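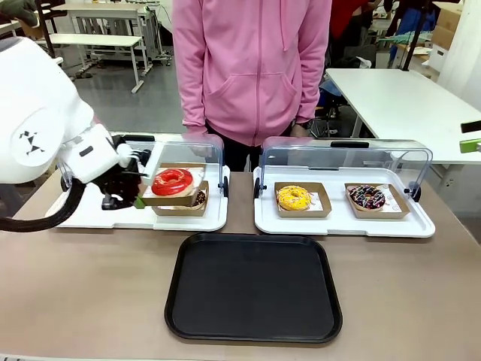 Glazed doughnuts in brown paper food trays, with the covered display trays and the black serving tray.

About Prindetti

Prindetti is a doughnut bakery and counter in Presordale. The company was founded by the Chaudhary family, began trading from a single market stall and now supplies its own shop, together with offices, schools and event organisers across the district.

Our doughnuts are made in small batches of 60. Dough is mixed in the evening and fried from five in the morning, and glazing is finished by hand before the counter opens. In an ordinary week we make roughly 3,000 doughnuts. The current range has 13 varieties, among them red glaze, yellow glaze with orange drizzle, and chocolate with white icing stripes and multicoloured sprinkles. The range is reviewed each August.

Doughnuts on the counter are kept on white display trays under clear hinged covers. Each is placed in its own paper food tray, so that it may be lifted out and served without being handled. Covers are closed between orders and the trays are washed at the end of every day.

Orders for collection may be placed at the counter until noon on the previous day. Orders of more than 300 are prepared at our Trurik Lane kitchen and require one week's notice. A list of ingredients and allergens is available on request.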